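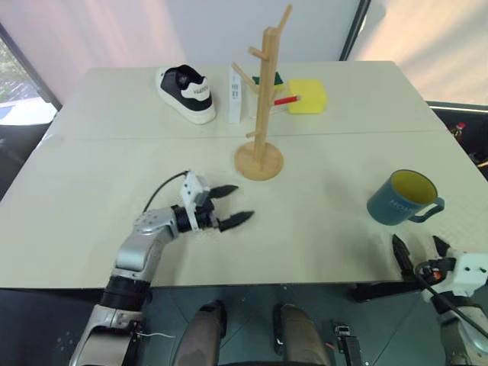
A mug, a tree for it to live on, and the usual neighbors.

The mug tree is the only piece of furniture I know that makes its owner look worse. A cabinet with one mug in it is a cabinet with the door shut. A mug tree with nothing on it tells everyone who walks in that you had a system and let it go.

I bought mine in August from a shop called Tandach, where I had gone for a drain plug. The label promised it would free up my shelves. It did, and within a week the shelves had filled with mugs that wouldn't fit on the tree. The tree itself moved to the table, where it now holds up the idea of mugs.

My sister-in-law says I should get a better one. She has the Fistmont, which has a felt bottom and takes up as much room as a toaster. Her mugs stand next to it, same as mine. I don't think the felt is the issue.

Hanging a mug takes aim. You have to turn the handle, find the peg and let go at the right angle, and all this is asked of you before coffee. Putting a mug down takes a table. I have watched grown adults reach past an open peg to set a cup beside a sneaker, and I have been most of those adults.

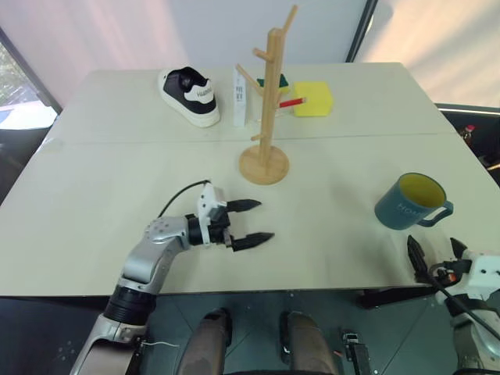 What the table knows

A flat surface takes whatever you give it. Shoe, sponge, mug, the box you mean to deal with – it has no pegs and no opinions. That is why it wins every time, and why the people who sell organizers will never run out of customers.

I'm keeping the tree. It's decent wood, and on some evenings I hang a mug on it and feel like a person with a plan. By breakfast the mug is back on the table.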